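Filed under: Laundry & Linen, Kitchen Tips

Keeping cleaning cloths soft for many years

In my kitchen the cloths do more work than the sponge, and for a long time I treated them badly. They went in the machine with everything else, and after one winter they only pushed the water from one side of the counter to the other.
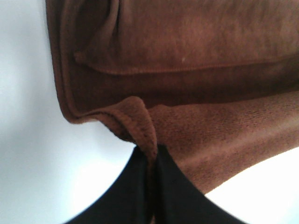
The first mistake was fabric softener. It leaves a film on the fibers, and the cloth drinks less each time. Use half the detergent you think you need, and a small cup of white vinegar in the rinse. Do not put vinegar together with bleach, never.

Wash dark colors alone the first two times. Brown and red ones can give color for longer than that. 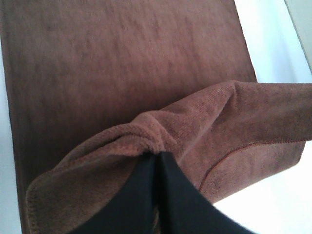
By Marisa Dal Bello
2026-05-16

Drying is the second matter. I hang mine on the line from April, and I shake each one strongly before. If you must use the dryer, choose low heat and clean the lint filter first. Cotton terry accepts more heat than microfiber.

Before folding, lay the cloth flat and smooth it with the palm toward the corners.
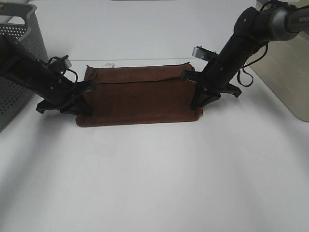
Brown cloth on a white table.

For storage, I fold in three the long way and then once in half. The piles stand in the drawer with the fold up. Cloths for the floor go in another drawer, and they have one corner marked with thread.

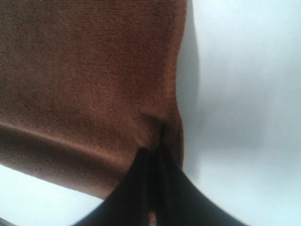

Sreekumar Sundaram writes that he boils his cotton cloths with a spoon of washing soda for ten minutes, and that the smell of old grease goes away completely. I would do this only with cotton, and with the window open.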